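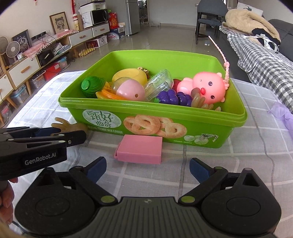 Assorted toys in the green "coconut milk flavour" cookie tin, checked tablecloth.

Do "best by" dates on butter cookies mean anything?

Posted by Skirkside, February 12, 2022

My aunt mails us cookies every fall and the last package got pushed to the back of a cupboard. The date on it was in September. My husband says a best by date is a trick to make you buy more. My mother-in-law says anything with butter in it is poison the day after. I don't believe either of them. The seal hasn't been opened. Is there a real rule, or does everyone just guess?

Mahama

Mostly guessing, if you ask me. In the US the date on cookies is the maker's opinion of when they taste best, and it isn't a safety date. Dry baked goods don't have enough water in them for much to grow. What does go wrong is the fat. Butter and coconut both turn rancid in time, and you'll know it from the smell – old crayons or putty. Open one, sniff it, break it in half, try a corner. If it tastes like cardboard, toss it.

I'd be wary of any website that gives you an exact number of extra weeks. They don't know if your cupboard is next to the oven.

Hastance

we ate some that were 7 months over and they were fine, kind of soft. my brother had most of them

Werkberg

I agree with Mahama about the smell test, with one complaint. It won't catch everything. Cookies with a cream or jam filling are a different matter and I wouldn't stretch those. Same goes for a lid that doesn't close tight, or any sign of bugs.

If they've only gone soft, put them on a tray at 300 degrees for a few minutes and let them cool all the way before you judge. People swear by the slice of bread in the container, but that adds moisture, so it's for cookies you want chewy. I've also seen the freezer recommended as if it fixes stale ones. It doesn't – it only slows things down if you freeze them while they're still good.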